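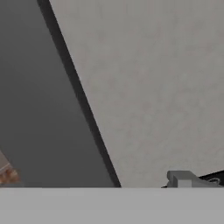
Marilou Sebastian replied that a clean run in simulation doesn't clear a cell for release, and asked which speed limit the ticket was using.

The limit is 45 mm/s for any approach near a panel edge, per the Orkwood cell rules, section 9. The Furska profile still had 600 in that field. It was copied over in October and never checked against the rules.

Steps taken:
- Set approach speed to 45 in the Furska profile.
- Turned on contact checks for the gripper body as well as the fingers.
- Reran the batch in Brurno, 1,192 episodes. No speed violations in the log.
- Nine episodes stopped on gripper contact. Seeds are attached.

Still open: the rules ask for a second reviewer on any change to a speed field. Ismail side has not signed yet. Please don't merge the profile to the cell until that is done, and keep the old one under its own name.

Status: waiting on reviewer

Last updated Wed 22 June
3 comments · 0 shares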